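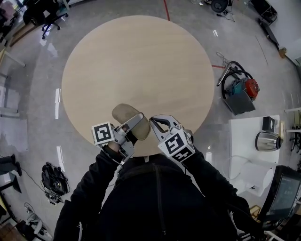

Facilities > Brastavside > Room checks
Filed under: Floors, Cords & Small Appliances

Round table: top wiped, no splinters on the rim. OK
Floor: glossy, check for slip. Red lines still stuck down. OK
Coiled cables: tie up and move to the wall — trip hazard. Open
Vacuum: hose hooked up, cord wound after use. OK
Kettle: empty before moving the white table. See comment
Office chair: casters roll freely. OK

Next check Saturday, 7 a.m.

Comments

Vibeke Bjarnason: Kettle cord is too short for that table. Can we swap the two?

Gunnlaugur Norðdahl: Cables done. Please close item 3.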